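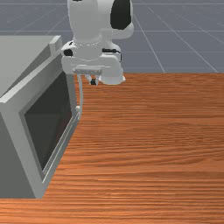

The wooden table.

Reimbursement for a table purchased by a tenant group
Asked by Oratile Mnguni in Shared Spaces

Our tenant association at Keltunska purchased a wooden table for the common room in July. The building's management office has declined to reimburse us, stating that furniture requires written approval before purchase. Our agreement mentions approval only for "fixtures." Is a table a fixture under an ordinary lease? The receipt is in the association's name.

2 answers

Consuelo Villaseñor
A fixture is generally an item attached to the building in such a way that removing it would cause damage. A freestanding table does not ordinarily meet that description. However, the absence of an approval rule does not create a right to repayment. Please review the agreement for a section on shared expenses – it is sometimes placed in an appendix. If such a section exists, submit a written request that cites it and attach a copy of the receipt. Keep the original. Should no such section exist, the table remains the property of the association and may be removed when the agreement ends.

Lautaro Villalba
Management at Ibarra refused ours as well. We were advised to ask first next time. I do not know the rule for fixtures.

Viewed 2,793 times
13 members found this page helpful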